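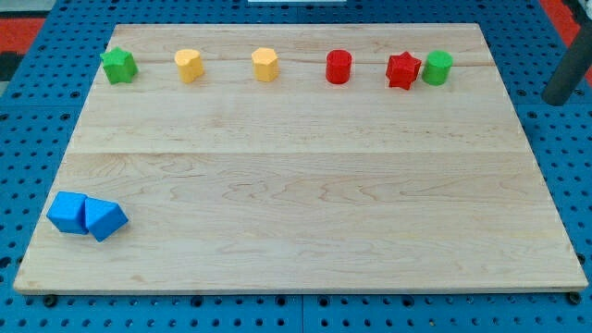 *Von Sanne Postma · 15. Februar 2020 · Rubrik: Wortgeschichte*

## Vom Brett zum Bord und wieder zurück

In der Zuschriftenmappe dieses Blogs liegt seit Juli die Frage einer Leserin aus Lodcombe, ob »Brett« und »Bord« dasselbe Wort seien. Die Antwort hat sich verzögert, wofür ich um Nachsicht bitte. Sie lautet: nicht dasselbe Wort, nach verbreiteter Auffassung jedoch nahe Verwandte.

Althochdeutsch ist *bret* belegt, im Altenglischen steht daneben *bred*. Das Bord hingegen, also das Wandbrett, ist aus dem Niederdeutschen in die Hochsprache gelangt und gehört zu altenglisch *bord* und zu heutigem englisch *board*. Beide Formen werden gewöhnlich auf dieselbe Wurzel zurückgeführt und unterscheiden sich in der Ablautstufe und in der Stellung des *r*. Wer an der Nordsee aufgewachsen ist, stellt seine Bücher vermutlich bis heute auf ein Bord; weiter südlich genügt das Regal.

Davon zu trennen ist der Bord des Schiffes. Hier liegt ein Wort für »Rand, Kante« zugrunde, das auch in der Borte am Kleid fortlebt. Die beiden Wörter haben sich früh gegenseitig beeinflusst, und die Wörterbücher ziehen die Grenze nicht überall an derselben Stelle. »Über Bord« geht man jedenfalls über den Rand.

Ergiebiger als die Lautgeschichte erscheint mir die Bedeutungsgeschichte. Das Brett war früh auch der Tisch, an dem gegessen wurde, und im Englischen meint *board* bis heute die Kost: *board and lodging*. Aus dem Tisch wurden sodann jene, die an ihm sitzen und beschließen. Das Deutsche ist diesen Weg nicht gegangen, hat den *Board* aber inzwischen als Fremdwort übernommen.

Geblieben sind uns die Redensarten. Das »Brett vor dem Kopf« wird gern mit dem Zugochsen erklärt, dem man die Sicht verstellt habe; die Erklärung ist hübsch, und ich würde sie nicht beschwören. Beim »schwarzen Brett« denkt man an die Tafel im Wirtshaus, auf der die Zechschulden angeschrieben wurden. Auch dies ist eine Vermutung. Sicherer steht es um den »Stein im Brett«, der aus dem Brettspiel stammt: Wer beim Tricktrack zwei Steine auf einem Feld hatte, stand gut da.

Herr Stevens weist mich in einem freundlichen Brief darauf hin, dass in seiner Abschrift eines Zinsregisters von 1415 die Schreibung *brede* begegnet, in einem älteren Stück von 1329 dagegen *bret*. Ich habe die Stücke nicht selbst eingesehen und gebe die Mitteilung daher unter Vorbehalt weiter. Ob *brede* hier eine gebeugte Form oder eine mundartliche Nebenform ist, ließe sich nur am vollständigen Satz entscheiden – diesen habe ich erbeten.

Zuschriften zum »Bord« in heutigen Mundarten nehme ich weiterhin gern entgegen, nach Möglichkeit mit Angabe des Ortes.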